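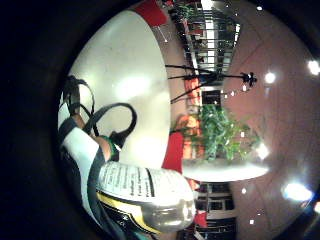 3.2 Collection procedure

Recordings were made with the Trinar hand-held gripper, which carries a single wide-angle camera and no arm. The operator holds the tool, does the task, and sets it down again. All sessions in this section took place in a shared seating area at Matmont, with round white tables, red chairs and the ceiling lights left on. We did not put up screens or change the furniture. Earlier recordings from the Agarwal bench had a plain grey background, and a policy trained on those alone did poorly when moved to any other room.

Three operators (Ojo, Samir and Tawfik) took turns. Each was given a card with the name of an object and a goal, such as "pick up and hand over" or "move to the other side of the table". The card did not say how to grasp the object or from which direction to approach it. Operators were asked to work at their normal speed and to carry on after a failed grasp, so that second attempts are kept in the data.

In total we kept 1,315 recordings. A further 66 were dropped, most of them for lost tracking when the tool was turned quickly. Clear plastic and shiny surfaces were given a larger share than in our first set. Of the recordings kept, 711 involve at least one object of this type.

3.3 Close views and lighting

The camera sits near the fingers, so an object can fill much of the view during the last part of an approach. Reflections then become a real problem. A bright spot on a tabletop or on polished metal moves as the tool moves, and our first tracker often took such spots for fixed points. We now mask any region above a brightness limit before tracking. The limit was set by hand on 200 recordings and was not changed afterwards.

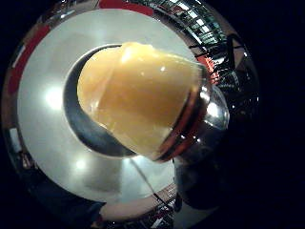 Figure 2. Close view of a glossy yellow object with a silver metallic part at its broad end, against a white surface with two bright glare spots.

Masking has a cost. On pale, glossy objects it can remove part of the object as well as the glare, and the outline passed to the next stage then has gaps. Benjelloun and Ghoneim checked the masks separately and marked each one as usable or not. Where they disagreed, the recording was kept but left out of the grasp labels. It can still be used for training the motion part of the model, as this does not depend on the outline.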